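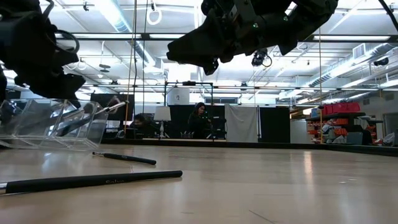 18 Jul 2022

So I've finally cracked and started writing letters again! Proper ones, on paper, with a stamp and everything. My handwriting is shocking (years of typing will do that) and the first page went in the bin twice, but I'm up to 137 words without a crossing-out and feeling very smug.

The paper came from Cerken, the little shop by the station, 78 sheets in a pad for some reason. It's lovely and thick, so the ink doesn't creep through to the back.

My first letter is going to my old flatmate in Nusau, who still owes me one from before the move. I've told her all about the garden, the leaky tap and the terrible heat this July. Now I just need to find the envelopes, which I'm sure I put in the kitchen drawer.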